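How to budget for a first robot arm and gripper

Posted Tuesday, November 25, 2025, by Elīna Vītola, Tunthorpe workshop

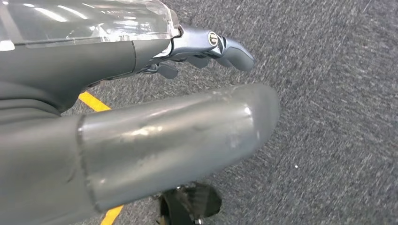

Gripper and arm over the carpet, with yellow tape on the floor.

The arm is the line everyone remembers to put in the budget. Most of the trouble comes from the lines under it. These are the steps we used at Tunthorpe when we planned our second cell, after getting several of them wrong on the first. All prices are in dollars before tax.

Step 1. Write down the job before you ask for a quote

One page is enough. Put in what the robot has to pick up, the heaviest and the most awkward item, how far it has to reach, and how many hours a week it will run. Add who will be using it. If the job might change within a year, say what it might change to.

Send the same page to every supplier. We sent ours to Kalniņš and Skerent on the same day, and the two quotes could be laid side by side. On the first cell we had phoned people and described the job from memory, and ended up with prices for three different machines.

Step 2. Split the quote into parts

Ask for separate lines for:

Arm and controller
Gripper
Mounting plate or stand
Cables and cable clips
Software licence, and whether it renews
Freight and unloading
Setup and training

A bundled price may be a fair one, but you can't compare it with anything. Skerent sent a single figure the first time and broke it out when we asked. Freight was $980, which had been left off our draft budget completely.

Step 3. Budget for the gripper as a wearing part

Arms last a long time in light work. Grippers take the knocks. Finger pads, covers and small bolts all need replacing sooner or later, and you want to know the price and the lead time before you sign.

Ask the supplier which parts can be bought one at a time. Some will sell a single pad, others only a full finger set. Ours is a full set at $700, and we hold one spare set on the shelf. If you run a clear cover over the gripper, check that it can be ordered without the rest of the housing.

Also ask who is allowed to fit the parts. If the warranty says a technician must do it, add a call-out fee for each change.

Step 4. Measure the space with the arm's reach in mind

The base takes up very little room. The reach takes up the rest. Mark the full reach on the floor with bright tape before ordering, then leave it there for a week and see who walks through it. We moved our planned position twice that way and it cost us one roll of tape.

Check these while you are down there:

Where the power comes from, and whether an electrician is needed
What the floor is, and whether the stand can be bolted to it
Whether the arm will be working at floor level or at a bench
Where the controller sits and how long the cable run is
Whether a door opens into the marked area

Carpet needs its own line. You may want a hard base plate under the stand so it can't rock, and if the arm is on a wheeled base, ask the supplier in writing whether it is rated for carpet. We allowed $500 for the plate and came in a little under.

Step 5. Decide on new or used

A used arm can be good value. Scuffs and rub marks along the links are common on a machine that has been worked, and they say very little about the joints. Ask for the running hours, the service record and the software version. See it move through its full range before paying, and listen at each joint.

Then check that the gripper you want will talk to that controller. An adapter and a licence can eat up a good part of the saving. We priced a used arm through Nonuvden and it was cheaper to buy, but the controller was too old for our gripper, so we went with new.

Step 6. Cost the people

Put hours against names. Somebody has to do the training, write the first programs, and be on hand when it stops. In our plan that came to 2 days a week for the first month. If those people already have full weeks, the hours need to come from somewhere, and your manager will ask where.

Include the risk assessment. It takes longer than the supplier suggests, and any guarding or extra stop buttons that come out of it need to be paid for as well.

Step 7. Lay out the order of spending

Ours went like this:

Deposit on arm and gripper
Electrical work and floor plate
Balance on delivery
Training
Spare finger set
First service

Keep the electrical work ahead of delivery. A crated arm sitting in a hallway waiting for an outlet is a nuisance, and the warranty may already be running. Check what date it starts from. Kalniņš counts from shipping and Skerent counts from setup.

Step 8. Hold something back

Keep a reserve line and don't name what it is for. Ours went on longer cables and a second stop button. Whatever is left at the end of the first year can go toward the next set of finger pads.

The blank budget sheet is in the shared planning folder. Copy it before you fill it in, please, as the last one was saved over.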